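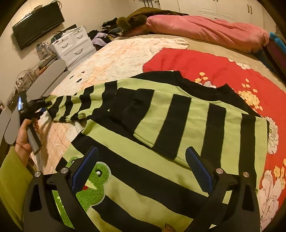
STISMONT – Zerkov will hold an open day in June at its Stismont site, with demonstrations of garment handling using hand-held grippers. Doors open at 3 p.m. and the last demonstration starts at 7 p.m.

Visitors can watch a striped sweatshirt being handled on a bed and ask how such work is used to train household robots. Zerkov has logged about 2,000 folding sessions with its partner Mughal – all on everyday clothes.

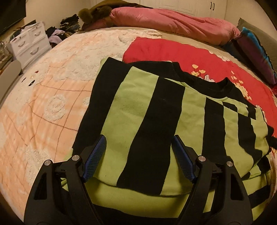
Vitavgate, which is co-hosting, said it would like visitors to try the grippers themselves and to bring a shirt from home. Admission is free.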